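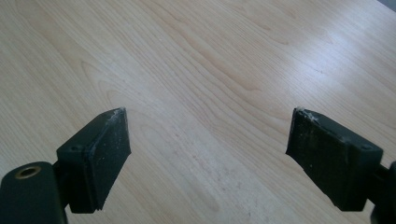
February 7, 2026

Quick one tonight, I have maybe half an hour before I need to eat something. Gripper comparison, round two. Round one was in September and I never wrote it up properly, so ignore the stuff I said back then about the Queiroz being "basically fine."

So. Two hand-held grippers on the bench this month. The Alloteo, which I've had a while, and the Clello, which I bought used and which came in a shoebox with no screws. Same camera on both, same little controller board, same table. Tried to keep everything else the same too. Mostly managed.

The test is boring on purpose. Pick up a thing, move it a hand's width over, put it down, open. 200 tries per gripper. Things I used: a marker cap, a AA battery, a bit of foam, a playing card, and one of those flat washers that make everybody swear. Score is picked or not picked. No half points, I tried half points in round one and ended up arguing with myself.

Alloteo first. Fingers are stiff, the action is short, and the trigger has this dead spot at the start where you squeeze and nothing moves. You get used to it. After a couple evenings my hand just skips past it. The battery was easy, the foam was easy, the cap was fine if I came in square. Card was bad. Washer was really bad.

Clello next. Softer trigger, no dead spot, opens wider. I liked it right away and then liked it less. There is side play in the left finger, you can wiggle it with a thumb, and on small stuff the tips don't land on each other. They land next to each other. For the battery who cares. For the washer it's everything.

I shimmed it with tape. Better. Then the tape crept and it was worse than before. Then a proper shim cut out of a drinks can, and that has held so far. If you have one of these, skip the tape step.

Pads are the part I should of looked at sooner. I kept blaming the trigger, the controller, my wrist. Pads get dusty and scuffed up at the tips and that is exactly where you pick up small flat things.
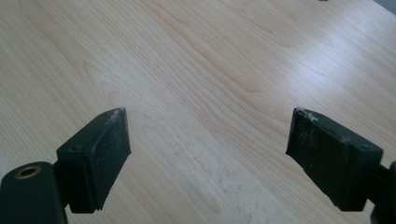 Wide open over the table. Pale stuff on the pads is right up at the tips, where the card and the washer get pinched.

Wiped both sets down with a damp cloth, let them dry, ran the card again. 7 more picks on the Alloteo than the run before. The Clello barely changed, 2 more, so I think that one is still mostly the wiggle. Small numbers, don't build a religion on them. But I'm wiping between sets from now on.

Camera notes, since people always email about this. I have it mounted looking down past the fingers, both tips in view the whole time. Good: you can see whether the tips meet. Bad: glare. My table has a shine to it and the light comes in from the right, so half the surface washes out. A pale washer on pale wood under glare, good luck. I tried a lower exposure and then the fingers turn into two black blobs. Moving the lamp helped more than any setting did. A dark mat would help more again but I keep not buying one.

Controller: Prakham board, same as last time. Zero complaints except the connector, which you have to push until you think you're breaking it. Logging is fine. It drops the first reading after power up, every time, so I do one throwaway squeeze before each set and delete that line later. Lost a good chunk of an evening in round one before I worked that out.

Weight. Forgot weight. The Clello is heavier at the front and after a full 200 my forearm knows about it. If you're only doing short sessions it doesn't matter. If you're doing this for hours it matters more than the trigger feel, I'd say.

Which one would I keep? Alloteo for small parts, even with the dead spot. The Clello for anything bigger than a matchbox, where that extra opening is realy nice to have. If the can shim lasts another month I might change my mind on small parts.

Still to do:
Fresh pads on both, same day, run the washer again
Try the Clello with the spring moved one hole over
Put the Queiroz back on the bench so it gets a fair go this time
Dark mat (buy the mat)

Will post the log files when I've cleaned out the junk lines. Comments are open again, the spam thing is fixed I think.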